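From: Uwe Albers
Date: Jan 22, 2018
Subject: Re: [demo-list] Chair moving, hand-worn trackers

Annelore Kröger wrote:
> We have 139 takes now and I'd like to go to 1211 before we
> train anything. The wearer just does the job with both hands,
> so it's far quicker than driving the arms by remote at Prestwood.
> Any objections?

Two, and a grumble.

I don't doubt it's quicker. I doubt what we're getting for it. The markers give us where each wrist is, and a wire chair isn't held by the wrists. Which fingers go under the rim, how hard they pull, when the knees help out - none of that is in the tracks. With the remote rig the operator is slow and cross, but whatever gets recorded is something the arms did.

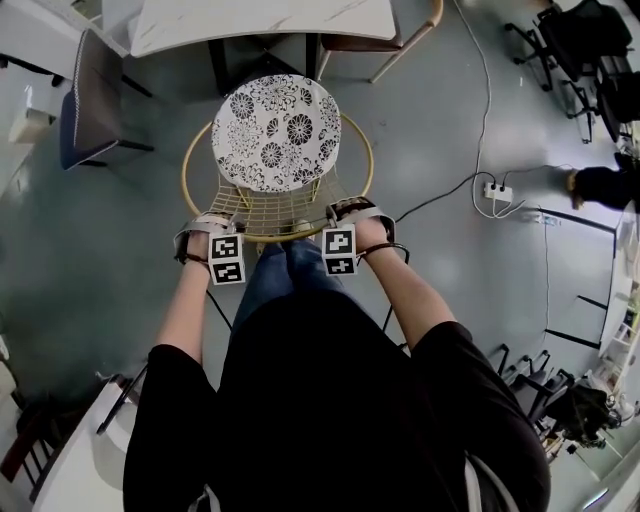
1. Knees. Look how close the legs are to the front of the seat while both hands have the rim. Our robot has no knees. If the wearer steadies the chair with them, we teach it half a lift. I'd ask people to stand back a bit, or throw those takes out.

2. Cushion. It's resting on the seat, and I can't find a word in the notes about whether it should stay on. Stallamel's arms will tip the chair more than a person would. Decide now, please, before take 1211.

The grumble is cables. There's one by the left wrist and another running towards the right arm, and people move differently when they're minding a lead.

Could we train on 5 takes from each method first and compare? I said the same in December.

Uwe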